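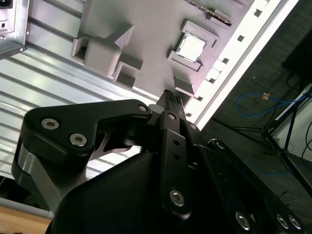
Bus 301 to Endham – anyone else fed up with the new timetable?

jintana_s
13 May 2018
Right, I've held off posting this because I wanted to give it a fair go, but I've had enough. I get the 301 from Tralau Road into Endham most mornings and since they changed the times it's been hopeless. It used to get me in with 10 minutes to spare, enough for a coffee and a sit down. Now I either get the early one and stand outside a locked door, or I get the next one and walk in late with everybody looking at me. Is it just my end of the route?

mossy_gate
Not just you. The one I get is full by the time it reaches Lundgren Court, and last week it sailed straight past three of us with its lights on. My neighbour has gone back to driving.

Gudrun Myklebust
I'm going to disagree, sorry! The old timetable was a work of fiction. It said every 20 minutes and then two would come along together and you'd wait 40 for the next. I'd much sooner have fewer buses that turn up when they say. I'm at the Tavden end though, so maybe we get the best of it.

jintana_s
You do get the best of it, Gudrun, you're at the first stop! Of course it's on time, it hasn't been anywhere yet.

Gudrun Myklebust
Ha, fair enough. I come home on it as well, mind you, and that's been fine.

pedalpete70
Cycle. It's four miles and flat apart from the hill by the church.

mossy_gate
Pete, you say this on every thread. I've got a bad hip and two bags of shopping.

pedalpete70
Panniers.

fernhill_dad
Has anyone tried changing at the hospital? The 90 goes from the stop across the road and it's usually half empty. I've been doing that since the change and it works out a bit quicker – the catch is you need a day ticket or you end up paying twice. Ask the driver for it when you first get on, they won't swap it later.

jintana_s
I didn't know the 90 still went that way, I thought they'd cut it. Does it stop by the library or do you have to walk up from the market?

fernhill_dad
Market, then up the steps. Five minutes if you don't stop at the bakery.

Gudrun Myklebust
Nobody's getting past that bakery.

mossy_gate
Steps are no good to me but glad it helps someone. I've written to the bus company about being left at the stop and got one of those replies that thanks you for your feedback. I'm going to write again and put the times in. If anyone else has been driven past, send me a message with which stop it was and I'll add it to the letter.

jintana_s
Will do. Trying the 90 tomorrow, I'll let you know how I get on.

pedalpete70
Good luck with it. Forecast's dry all week, just saying.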